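How to Feed a Bare Wooden Tabletop with Oil and Wax

I have been finishing tables for years and I still get a little thrill when the first coat of oil goes on and the grain wakes up! If you've never tried it, pick a calm morning, open a window and give yourself until supper. The work itself is easy. Most of the day is waiting.

What you need

Sandpaper in medium and fine grits, a sanding block, a stack of cotton rags (old T-shirts are perfect), a can of plain hardening oil and a small tin of paste wax. I buy my oil from Clomari in the 600 ml can, and one can has always been enough for a kitchen table with plenty left for touch-ups.

Step 1. Clean it first

Wipe the top with a barely damp cloth and a drop of dish soap, then again with clean water. Let it dry completely, overnight if you can stand it. Crumbs and grease get pushed into the wood if you sand over them, and then you're chasing dark spots all afternoon.

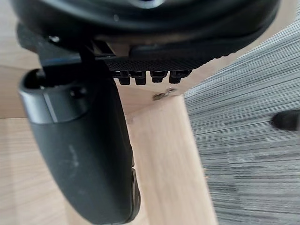
Textured grip pad, close up.

Step 2. Sand with the grain

Start with the medium paper and go in long, even strokes from one end to the other. Don't lean on it! Let the paper do the cutting and swap it when it feels smooth. When the whole top looks the same dull color, move up to 300 grit and do it all over again. Close your eyes and run your palm across it. Your hand will find scratches your eyes missed.

Vacuum up the dust, then wipe with a dry rag. Do the edges too (I forget the edges every single time).

Step 3. Oil

Pour a puddle the size of a cookie in the middle and spread it out with a rag, adding more as the wood drinks it up. Wait fifteen minutes.
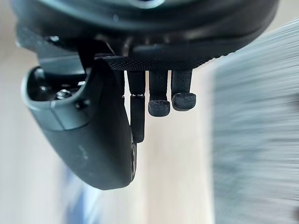 Then wipe off everything that's still sitting on the surface, and I mean everything, because leftover oil dries sticky and you'll be scraping it off next week. Give it a full day and put on a second coat, thinner than the first. Thirsty woods may want a third.

Please spread your oily rags flat outside to dry, or drop them in a bucket of water. Bunched up, they can heat up and catch fire by themselves.

Step 4. Wax

After the last coat of oil has had a few days, rub on a thin film of wax, let it haze, and buff until your arm complains. Use light circles first and finish with the grain.

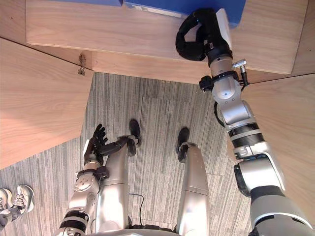
Floarea Furtună: Thank you for this! I would add one thing, which is to oil the underside as well. I left mine bare and by April the top had started to cup. One coat underneath is plenty.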